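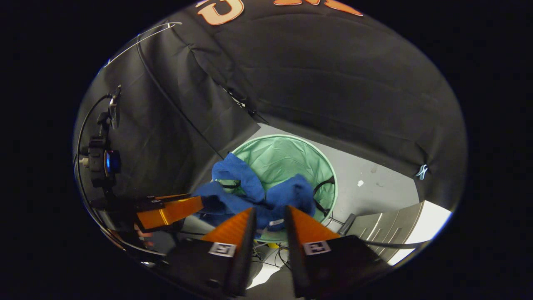 Projekttagebuch Beschaffung, September, Eintrag 11

Die Sitzung zur Geräteplanung begann um 9.30 Uhr. Anwesend waren Frau Nicholas, Herr Nistor, Herr Baran und der Unterzeichnende. Herr Dahlgren ließ sich entschuldigen und hatte seine Stellungnahme vorab schriftlich eingereicht.

Gegenstand war die Erweiterung des Aufbaus für textile Aufgaben. Der Arbeitsbereich Wäsche soll im kommenden Haushaltsjahr fortgeführt werden; Tücher und Wäschekorb bleiben als Prüfgegenstände gesetzt. Zu entscheiden war, ob weitere Handgreifer beschafft werden oder ob die Mittel vorrangig in einen zweiten Roboterarm fließen.

Das Angebot der Firma Derura umfasst 6 Handgreifer einschließlich Ersatzfingern. Medholm bietet die Arme günstiger an, berechnet jedoch die Einweisung gesondert. Herr Nistor wies darauf hin, dass die Fingerspitzen als Verschleißteile zu führen sind und nicht unter Investitionen fallen. Für einen Satz wurden 324 Euro angesetzt. Herr Baran hält diesen Ansatz für zu niedrig, hat aber keinen Gegenvorschlag vorgelegt.

Längere Aussprache zur Verkabelung. Ich habe beantragt, 200 Euro für Kabelführungen und Klemmen in den Plan aufzunehmen. Frau Nicholas stimmte zu, verlangt aber eine getrennte Kostenstelle – die Erfahrung mit der Sammelposition des Vorjahres war nicht gut. Der schwarze Stoffhintergrund bleibt in Gebrauch, eine Neuanschaffung wird zurückgestellt. Die Beleuchtung ist noch nicht kalkuliert.

Herr Dahlgren empfiehlt in seinem Schreiben, vor dem Kauf des zweiten Arms ein Mietangebot bei Coladum einzuholen. Dem wurde entsprochen. Die Anfrage geht heute noch hinaus, Frist zur Rückmeldung ist das Monatsende.

Nachmittags Telefonat mit der Verwaltung. Die Mittel sind dem Grunde nach bestätigt, die Freigabe erfolgt in zwei Teilbeträgen. Damit lassen sich die Greifer sofort bestellen, der Arm erst nach der zweiten Freigabe. Die Lieferzeit von Derura ist schriftlich zu erfragen. Das Datenblatt zur Kamerahalterung fehlt weiterhin in der Akte.

gez. Bogdan Kaczorowski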